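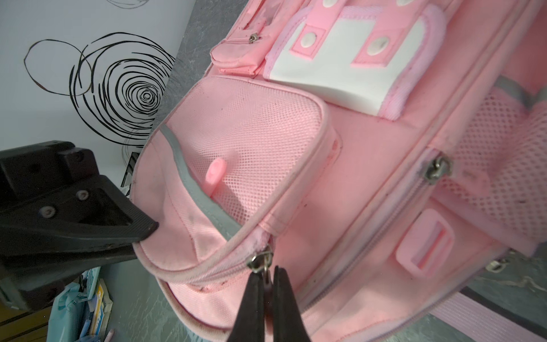

Re: [swap-list] pink rucksack, going spare

On January 3, 2018, Clotilde Leblanc wrote:

> Is the pink one still up for grabs? My niece starts school in February and wants pink or nothing. What state is it in, and do the zips run?

Clotilde, it's yours if you can live with a few specks. The front pocket has a mesh lining, which will hide nothing from a teacher, and a grey reflective strip along the top. The fabric is scuffed and a bit stained. I'd try soap and an old toothbrush before anything stronger — I once ruined a good satchel with Murdo's stain remover. 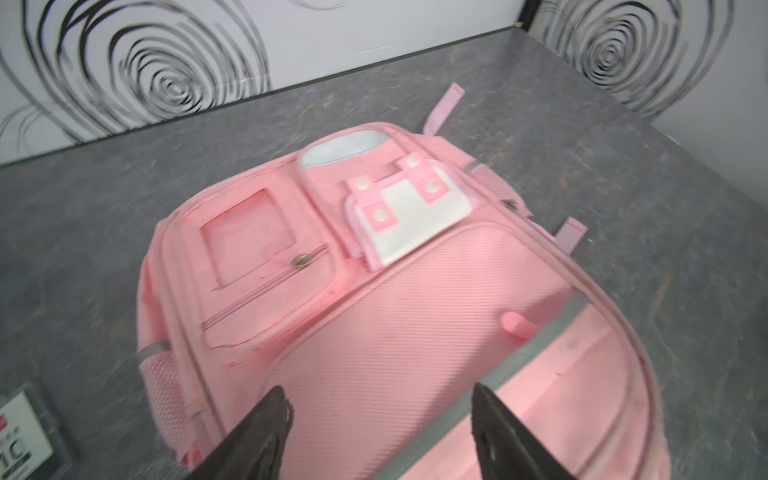 Nusrat Mondal
List moderator, Irkine Swap

The flap with the four snaps is the bit children fight over. Next to it there's a small pocket with a clear window, good for a name card. Please write one. We have 37 things in the lost box and most of them are called "mine".

As for the zips, I'd rub a candle along them whatever state they're in. Collect from mine any evening after six, and bring back my cake tin.

Nusrat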